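I've been promising a proper thread about what I do all day, and as it's 21st January and raining sideways, I've run out of excuses. Kettle's on. It's a long one, sorry, and there's a bit about shadows in the middle that I could have cut and didn't.

Short version first. I make examples for a robot arm to learn from. Each one is a complete go at a small job, with everything the arm did and everything its cameras saw along the way, saved together. You gather a big heap of those, you give the heap to a learning program, and you hope it picks up the general idea.

Our little outfit is called Plelow. The learning program is called Ki, which was meant to be a stopgap name until we thought of a better one. That was last June. It's on the mugs now, so I think we're stuck with it.

All my arms are pretend at the moment. I work in a simulator, so the arm, the table, the walls and the light are all drawn by the computer. I steer with a hand controller at my kitchen table and the arm on the screen follows. People imagine something very grand when I say I work with robots, and then they see me in a cardigan, leaning sideways at a monitor as if that will help.

(It doesn't help. I still lean. My physio has views.)

The view I spend most time with is the one down by the gripper. It's a funny way of seeing the world, all fingertips and whatever is between them, and it took me a good few weeks before I stopped feeling slightly seasick.
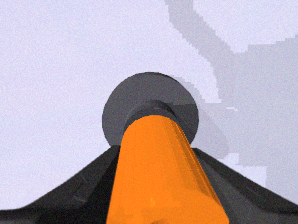 Close work at the fingertips, with the orange cylinder between them and the grey disc just beyond.

I'm very fond of that orange. When you've been staring at greys and whites since breakfast, a nice loud colour is a real kindness! It also makes my own checking much quicker, as I can flick through the saved views at speed and still spot where the business end has got to.

What Ki gets from a view like that is quite different from what I get. I look at it and think "fingers, cylinder, disc". Ki gets a grid of coloured dots and a list of numbers saying how each joint is bent. Everything else it has to work out from seeing lots and lots of goes, and that's why the goes have to be decent.

So, what's a decent go? I had this wrong for ages. I thought it meant a perfect one — a lovely smooth swoop straight to the right place, no dithering. I was terribly proud of my swoops. I'd have framed them if I could.

Then we trained an early Ki on a batch of nothing but swoops and it was hopeless as soon as it drifted a little off course. Of course it was, poor thing. I'd never once shown it what to do when you come in crooked. It had only ever seen the middle of the path and hadn't a clue about the verges.

These days I come in crooked on purpose for some of them. I start too far over, or a bit too high, and then I put it right calmly and carry on. The putting right is the useful part. It feels like bad driving while you're doing it, and you have to talk yourself out of pressing delete.

There is still plenty I throw away, mind. If I sneeze and the arm lurches, out it goes. If I stop halfway to answer the door, out it goes as well, or else Ki learns that the proper way to do a job is to hover for a while thinking about parcels.

The pauses are sneakier than you'd expect, by the way. I pause without knowing it. Just before the fiddly bit I hold my breath and keep perfectly still, and every one of those little stillnesses gets saved. One early Ki reached the fiddly bit and simply stayed there, very peacefully, for as long as we cared to watch. It had learnt that from me. I felt so guilty.

Besides the close view there's a second one from further back and higher up, so you get the whole arm and the table it works over. I check every go in both. The close one tells me about the fingers, and the far one tells me whether the elbow has been up to anything peculiar.
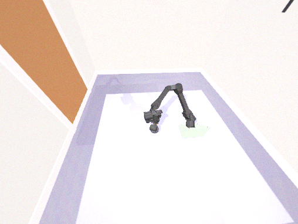 The whole arm from further back, with the pale green patch on the table by its base.

It looks so small from there! After a morning at the fingertips I always get a bit of a jolt at how much plain white table there is. I like the plainness, though. The first table I worked with was set up in a practice world that came from Valtside, and it was so busy with bits and pieces that I kept losing track of what I was supposed to be watching.

Now then, shadows. You were warned. The shadows in these views can be quite odd. In the close one there's a big grey one down the right with edges like a staircase, and in the far one they're soft and lavender and a bit blotchy. I spent an embarrassing evening last June convinced that stepped edges meant I'd broken something.

I hadn't. It's down to how much effort the computer puts into working out the light. More effort gives you smoother edges and a much longer wait, and when you're making examples by the heap, the wait really adds up. So we live with a few staircases.

The worry with shadows is a different one. If they always fall the same way, a learning program can start leaning on them. It might decide that the grey smudge is what tells it where to go, and then it's lost the minute the light moves. So we shift the light about between batches, and I try to remember to do it before I start and not after I've sat down with a biscuit.

Numbers, for those who like them. My target for this round is 1000 goes that pass the check. I have 223. I do a batch of 50 and then I get up and walk round the block, whatever the weather, as my hands go clumsy after that and I can see it in the recordings when I play them back.

I did try skipping the walk once to get ahead. I ended up binning so much of the next batch that I was further behind than if I'd gone out for a wander and bought a bun. So now I go out for a wander and buy a bun.

Somebody always asks why the computer can't make its own examples, and it's a fair question. Sometimes it can! If a job is simple enough, you can write down the steps and have the arm run through them all night while you're asleep. We do that for some of the easy reaching.

The trouble is that written-down steps come out awfully alike. Same approach, same angle, over and over. I never do it the same way two times running, partly from skill and mostly from being a person who fidgets. Ki seems to get on better with a helping of fidget mixed in, though I'd want a lot more rounds before I'd put money on it.

The labels are the other half of the job and the half I grumble about. Each go needs a note saying what was being attempted, in ordinary words, plus whether I'd keep it. It's dull. It is also where most of my mistakes have been. I once labelled an entire batch with the wrong job because I'd pasted the note from the one before, and then wondered for 2 days why Ki was behaving so strangely.

So my one tip, if you're starting something like this yourself, is to write the note straight after the go. Don't save them all up for the end of the afternoon. You'll think you remember which was which and you won't, and they'll all look like an arm over a white table.

My other tip (all right, I've got another) is to watch some of your old ones every so often, at full speed, with a cup of tea. You see habits you'd never notice while steering. I always drift left before I go down. I had no idea! It's there in go after go, and I'm sure Ki has picked it up as gospel by now.

I'm spending tomorrow's batch drifting right, to even things up a little. It feels like writing with the wrong hand.

What comes after this round is a real arm, over at Adgate, where they've got a bench we can use. I'm excited and also rather nervous. A pretend arm forgives you everything, you press one button and it's all back where it started. The real one will need somebody to walk over and pick things up off the floor.

I'll do another thread when we get there, staircases or no staircases. In the meantime do ask me things, I love being asked, and I'm much better company at the start of a batch than at the end of one. Right, coat on, it's bun time.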